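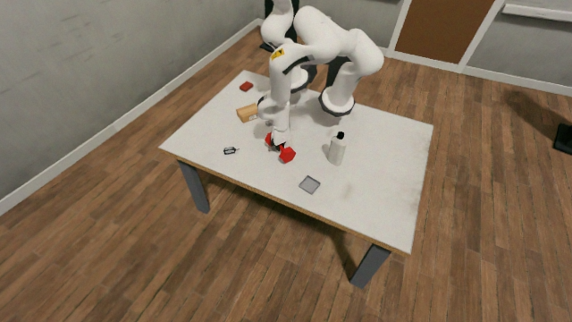 Ximena Galindo wants to know why the epilogues are stored apart from the chapters they belong to. They were posted apart. Most authors on the Flundberg board put an epilogue up weeks after the last chapter, often under a new title, and joining them would have meant guessing which version of the ending a reader saw first. The field parent_story gives the link.

Flundberg Serials, version 2

Summary

A collection of 161 serial stories written by members of the Flundberg reading board. Nearly all are family stories set in small farm towns, with one household followed over several years. The text is English. Each story was posted in parts, and the parts are kept as posted, including author's notes at the top and bottom.

Contents

stories/ – one folder per story, one plain text file per part
epilogues/ – 54 epilogues, one file each
index.csv – title, pen name, number of parts, parent_story, rating
changes.txt – what was fixed between versions

Parts shorter than 30 words were left out. These were mostly notices that a chapter would be late.

How the text was prepared

Cirilo Rosales exported the threads and removed signatures, page links and reader replies. Spelling was left alone. Scene breaks were marked in many ways by the authors (stars, blank lines, the word "later" by itself), and all of them are now a single line with three hyphens. Curly quotes were made straight in version 1, which broke some nested dialogue. Version 2 goes back to the original quotes.

Permissions

Authors were asked by private message in September. Only stories with a written yes are included. Two authors agreed on condition that their pen names be changed, and the index shows the new ones. To have a story taken out, write to Galindo through the board.

Known problems

The Flendport stories share characters across four authors, and the same child has different ages in different stories. This is how they were written.

"Fokska" is a horse in one series and a town in another. Name lists made from the corpus will mix them up.

Some parts run past 2000 words with no paragraph breaks. The breaks were lost before the export and could not be restored.

Last updated 11 January 2023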